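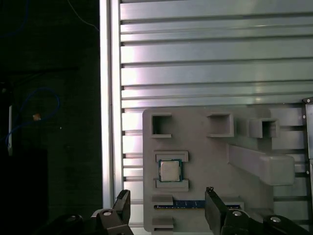
Chapter 4
A Place for Every Part

Most books on building computers begin with the computer. The computer can wait. Before you touch a single screw you need somewhere to put things down, and the kitchen table, with its crumbs and its cat, will not do.

Consider the processor. It is a small square of metal and green board, it costs more than your shoes, and it has no obvious place to sit. Put it on a bench and it slides. Put it in a shirt pocket and you will bend over. The usual answer is a holder: a shallow recess with a ledge or two to keep the chip where you left it. Memory modules do well in a long slot, lying flat, where you can see the row of black chips and the gold edge and keep your thumbs off both.

A board that carries such holders is called a fixture plate, or, in the Sallness catalog, a "component presentation surface," which costs 60 dollars more.
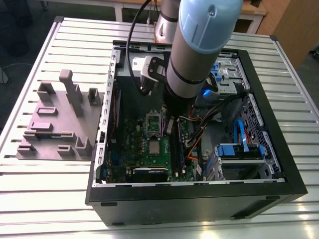
Department of Bench Assembly and Repair, Postus Technical College

4.1 Laying the case down

Towers are sold standing up and should be worked on lying down. Take off the side panel, set the case on its side with the open face toward the ceiling, and gravity, which has been against you until now, changes sides. A dropped screw still gets lost, but it gets lost inside the case, and that narrows the search.

Leave room beside the case for the plate. Students like to rest small parts on the motherboard itself "just for a second." Ívar Toft, who ran the Backlund repair counter before he taught this course, kept a jar of the things he had found in customers' machines afterward. It held 37 items when he retired it, one of them a tooth.

4.2 The socket and its lever

With the case flat, find the processor socket. It has a metal bracket and a lever, and when the lever is raised the bracket is ready to be opened or is waiting for you to remember what you were doing. Memory slots run in a row off to one side. Look for the latches at their ends, which are often a different color so that you will notice them before you snap one off.

Power cables come in orange, yellow, black and other cheerful shades, and they will lie across whatever you need to reach. Move them first. Section 4.5 deals with tying them back, and Section 4.6 with untying them once you find that you tied them to the fan.

Before you start
Read the Darero bench sheet at the back of this chapter. Clear your table. Know where the chip is going before you pick it up.

Terms to learn: fixture plate, heat spreader, retention bracket, drive cage, expansion card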